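We use cookies to remember your display settings. Accept / Manage preferences

Workshop diary: the dimmer
June, morning to evening
Ladan Azimi

6:40 a.m.

Slept badly, got up early, started on the hallway circuit again while the house was quiet. The quiet is the point. The buzz is not loud, and by eight there is enough road noise to cover it.

State of things as of last night. Two circuits downstairs, hallway and front room, both converted from halogen to LED over the winter. The front room has been fine from the start. The hallway buzzes at the wall plate, and the lamps shimmer when turned down. It is worst with the slider at 47 on the Jestgate's little display. At full it is silent. At the bottom of its travel it is nearly silent but the lamp at the foot of the stairs drops out and comes back. I have been living with this since the conversion by leaving the hallway at full, which makes the dimmer a very expensive switch.

Confirmed all of that again this morning with one ear against the wall plate. The noise is at the plate and also, more faintly, at the second lamp from the door. I had written last week that the lamps were silent. That was wrong. I had been testing with the kitchen fan running.

7:30

Breakfast at the bench, reading the dimmer sheet. The Jestgate is a two-mode unit, leading edge and trailing edge, and it ships in leading edge. Leading edge switches on partway into each half cycle, so the current arrives as a sharp step. A halogen filament doesn't care. The input capacitor in a cheap LED driver cares a great deal, and what I am hearing is most likely the choke in the dimmer and some small part in the lamp moving in response to that step. Trailing edge turns on at the zero crossing and cuts off later, and the step is at the other end, where the capacitor is already charged.

So the first thing to try is the mode change. It is done by a sequence of presses with the slider held down and is described in the sheet by one sentence and a drawing of a thumb. It took me four tries. The display is meant to blink twice to confirm. Mine blinked twice, then once more, which the sheet doesn't cover.

8:10

Result of the mode change: the buzz at the plate is gone over most of the range. The buzz at the second lamp is much reduced. The shimmer is unchanged. The drop-out at the bottom of the stairs is slightly worse.

I was pleased for ten minutes and then less so. The shimmer was always the thing that bothered other people. The buzz mostly bothered me.

Went through the lamps with the cover off. All Åberg, all the same base, but they are not all the same lamp. Five are the older type with the ribbed body. The one at the foot of the stairs is the newer smooth type, bought when I broke one during the conversion. Same wattage on the print, same color, same color rendering figure of 90. The drivers inside are evidently not the same. I put the odd one in the bench fitting by itself and it dropped out at a higher setting than any of the ribbed ones.

Swapped it with a ribbed lamp from the spare box. No more drop-out at the foot of the stairs. That is one fault closed, and it was a purchasing error and had nothing to do with the dimmer. Noting here that the box is to be labeled by body type from now on, because the part number on both is identical up to a suffix that I can't read without the loupe.

9:50

Shimmer. There are two separate things I have been calling by that name, and I should have split them earlier.

The first is slow, irregular, visible when looking straight at the lamp. It comes and goes over seconds. The second is fast and regular, and I only see it when I move my eyes or wave a pencil under the light. The pencil breaks up into separate images. The front room doesn't do this at any setting.

The front room is on an Enus driver, a single remote unit feeding the whole strip on the low voltage side. It is dimmed by pulse width at 2000 Hz, according to its label. That is fast enough that the pencil blurs smoothly as far as I can tell. The hallway lamps each have their own driver and follow the mains, so whatever ripple gets past the input stage comes out at twice the line frequency. Nothing I do at the wall plate is going to change that. It is a property of the lamps.

That leaves the slow one. A slow irregular shimmer on a mains dimmer is usually the dimmer losing its place, either through too little load or through noise on the line. The load here is 28 watts with all the lamps in. I had assumed that was fine. The sheet gives the minimum load for leading edge in the table and for trailing edge in a footnote. The footnote figure is higher than what I have.

11:15

Fitted a bypass load across the last lamp. This is a small potted part with two leads, and it gives the dimmer something steady to look at. I had one in the drawer from a job at the Jellunine, never used, still in its bag. Power off at the panel, checked dead at the fitting, checked the tester on a live outlet, checked dead again. The junction box above the last lamp is shallow and already has three cables in it, and the bypass would only go in diagonally. I don't love that. It gets warm in use and wants air. For now it is in there with the cover on, as a test, and I have put a note on the panel.

Slow shimmer gone from the lower half of the range. Gone from the upper half as well, except for one flick when the refrigerator compressor starts. I stood in the hallway through three compressor starts to be sure, and it flicked on two of them.

12:30 p.m.

Lunch, then wrote up the settings properly. Trailing edge mode. Low trim raised a little so that the slider never reaches the region where the ribbed lamps start to disagree with each other. They do disagree. With the cover off and the slider right down, the lamp nearest the door is visibly brighter than its neighbor, and swapping the two moves the bright one along with it. It is a spread between lamps. With the trim raised it can't be seen.

High trim left alone.

2:00

Side matter, written down while I remember it. I keep a page at the back of this book on glare, as distinct from level, because I mix the two up whenever I am in a hurry. A room can measure low and still be uncomfortable if there is a shiny dark surface in it. A matte white surface takes light from a fitting and spreads it everywhere at once, weakly. A glossy black one throws nearly all of it away and sends the rest back in one direction, as a picture of the fitting. Turn the light down and the picture gets dimmer, but so does everything around it, and the ratio stays where it was. Dimming is no cure. The cure is to move the fitting or the eye, or to make the fitting larger and softer.

Curved surfaces are the awkward case. With a flat top there is usually some place to stand where the reflection misses you. On a long curve, the bright part slides along as you walk and there is always a piece of the edge at the right angle. A long black counter is like that, with the light caught along its front edge.

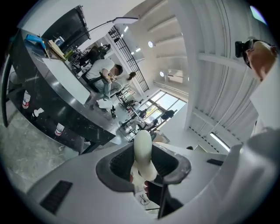

3:20 p.m. - second round

Back to the junction box. The bypass was warm when I opened it up, warmer than I would want with a cable lying against it. Took it out. Two choices: a deeper box, which means cutting the ceiling, or putting the bypass back at the switch end, where there is plenty of depth. The switch end has no neutral. The bypass needs to sit across the lamps, from switched line to neutral, so the switch end is ruled out.

Third choice, which I had not considered in the morning: add load by using the empty fitting by the coat hooks. It was blanked off during the conversion for no good reason that I wrote down. The cable is still there behind the blank and the box is full depth. A bypass in there has air, and there is nothing lying against it.

Did that. Took the blank off, found the cable folded back and capped, both conductors in good condition. Fitted the bypass, fastened it to the side of the box away from the insulation, blank back on. Power on.

Same result as the first fitting as far as shimmer goes. Compressor flick still present. I had hoped moving it would help with that and it did nothing.

5:45

Left the circuit on at mid range while I cleaned up, then opened the box by the coat hooks again. Warm, but well short of where it was in the shallow box. I can hold a finger on it.

The compressor flick I am going to leave. It is the dimmer reacting to a dip on the line, and the dip is in the house wiring, refrigerator and hallway being on the same breaker. Moving one of them is a job for a different month and probably for someone else's license.

8:30

Dark enough in the hallway to check by eye. Slider from top to bottom, slowly, twice. No buzz at the plate that I can hear with the house quiet. A trace at the second lamp if I get up on the step stool, which I don't plan to do on an ordinary evening. No drop-out. Even brightness all along down to the trim.

The pencil still breaks up. That will stay until the Åbergs are replaced with something on a remote driver like the front room, and they have years left in them.

Left over:
- note on the panel still to come down
- label the spare box, ribbed and smooth
- find out what the third blink means
- order one more bypass, the drawer is empty
- measure the hallway cable run before pricing a second Enus

Back to top
Contact: Ladan Azimi, by the form on the contact page
Copyright Ladan Azimi. All rights reserved.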